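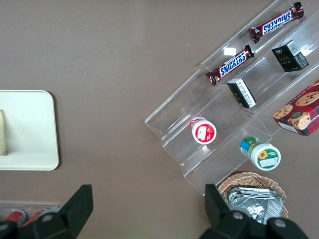

3.2 Display stand and stocking rules

Figure 3. Clear acrylic tiered stand on a brown tabletop, viewed from above, with snack items placed on its steps. Two Snickers bars lie on neighboring tiers.

The Stostis counter trial used a tiered stand in place of the flat tray described in Section 3.1. Each stocking round started from a fixed item list, and 34 rounds were kept for analysis. Items fell into three groups by package shape: flat wrapped bars, small boxes, and short cylinders. A larger cookie box was added as a bulky item, as its footprint does not match the depth of a single step.

Placement was scored by tier and by resting face. Bars have one stable position and were scored by tier only. Boxes can stand or lie on a side, and the two black boxes in Figure 3 show both cases – one upright and slightly tilted, one with its printed information panel facing up. Cylinders were the least consistent group. A jar on its side, such as the white one with the red band around its lid, was scored as stocked but not as faced.

Print direction was recorded separately. The two bars in Figure 3 are close to parallel, yet their lettering reads in opposite directions. Under the Nirnilier rule this pair counts as aligned – under the stricter Skineo rule it does not. Both scores are given on a scale of 0 to 100 in Section 4.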